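Search this site
Go
Print this post | E-mail to a friend

Posted in February by Uzma Magsi

I've now read the Stallov launch notes twice, and I still can't tell you what the thing does when the internet goes down. It's a home energy monitor from a start-up in Virnirham. It clips on near your meter, learns which appliance is which by their 'electrical fingerprint', and then tells you off about the tumble dryer. The price is £434. For that I could run my tumble dryer for a very long time.

The claim that bothers me is the one about 20 appliances. Recognised in which house? Tín Vương, who reviews this sort of kit more patiently than I do, had one for a month. It found his kettle and his oven, and it called the fridge a hairdryer – every night, at 2 in the morning. 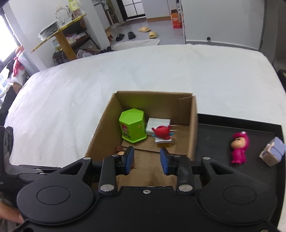

Blue-tipped jaws at the open cardboard box.

Then there's the subscription. You get 19 days of history free and after that you pay Trusell, who run the servers, for the rest. I asked whether I could keep my own readings on my own computer. The reply said this was 'on the roadmap', a place where I have seen many good features go to live.

The older Jatoi plug-in meter shows one number on a grey screen and has never asked for my e-mail address. Mine is staying where it is. If Stallov publish their test results I'll read them, and I'll say so if I was wrong.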